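Bovik Kitchen Pack, reviewed by Lamai Kamolrat
2021-03-22

I bought the Bovik pack to test door and drawer routines before trying them on our real arm. It comes with 30 simulated kitchens and costs 273 dollars for one seat. Setup took two evenings, mostly spent on drivers.
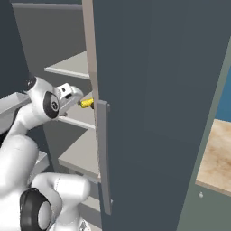 Pantry door task, arm at the bar handle.

Door handles are the best part of the pack. Contact settings are easy to find and the defaults are sensible.
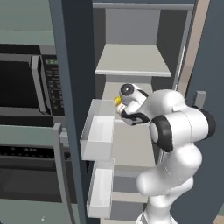 Storage tasks need more work. The manual gives them 3 pages and skips joint limits. I do like that bins are separate parts, and with both white ones pulled out the arm has to work close beside them. Support answered in two days.

Good value for door work. I'd wait for the next update if you mainly need bins.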